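Print this page
E-mail this page

Moving a Household Pantry into a Smaller Kitchen

10/7/24

In August I moved from a house in Telden to a second-floor apartment in Pundbridge. The new kitchen has less than half the storage of the old one. This entry records how the dry goods were sorted, what was kept, and what I would advise other members to consider before a similar move.

The first step was an inventory. Every jar, bag and box was listed by name and date before anything was packed. The list ran to 71 entries. Several were duplicates, including four open bags of rice and two of pearl barley. Items past their date were discarded. Unopened items still in date were taken to the Sturnden food shelf, which accepts sealed goods only and asks that labels be left in place.

The second step concerned containers. I had collected many sizes over the years, and few of them stacked. It was decided to keep two sizes for daily use: 500 grams for lentils, beans and sugar, and a larger size for flour and oats. Spices remain in their original jars. Tea and coffee are stored away from the stove, as both lose flavor near heat.

Labels should show the contents and the date of opening. Cooking instructions may be cut from the package and taped to the back of the container. I did not do this at first and had to look up the water for bulgur twice in one week.

Flour requires particular care. Whole wheat flour contains oil and will turn stale sooner than white flour. It is best bought in small amounts, or kept in the freezer in a sealed bag. Nuts and seeds should be treated in the same manner.

Shopping habits have changed as a result. Bulk purchases from Wubshet are now made once a month, from a written list, and nothing is bought until its container is nearly empty. The grocery bill for September came to $244, compared with $360 in the last full month at the old address. Part of that difference reflects food already on hand, and I expect the figure to rise.

Baking pans have not yet been dealt with and remain in boxes in the hall.
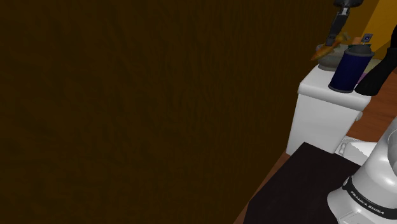
Pundbridge Home Economy Club, Members' Pages

A tall navy canister kept on a white cabinet top is easy to find and easy to reach. Members who wish to add notes on pantry storage may send them to the club by the usual address.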